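7.2 Setting Out the Washstand Items

The Cidwood washstand set is supplied for guest rooms and shared bathrooms. Before setting out, wipe the top with a soft cloth and allow it to dry.

1. Place the mug on the flat part of the top, left of center, with the handle toward the right.
2. Stand tubes and other tall, narrow items in the mug. Lower each one by its upper end until it rests on the bottom.
3. Fold the face cloth and lay it at the left side. 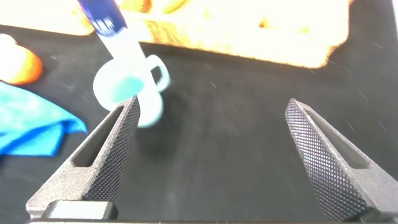
Note: The mug holds no more than 2 full-size tubes. A third will make it top-heavy – store any extra tubes in the Kombo drawer insert (part 1439).

4. Check that all caps are closed.
5. Rinse the mug every seven days, or sooner if residue collects at the bottom.

Caution: Do not pour boiling water into the mug. Do not use abrasive powders on the tabletop, as they will leave permanent marks on the matte finish.

Replacement mugs and cloths may be ordered from Nakby Customer Service, attention Kanini Temba. Please quote part 186.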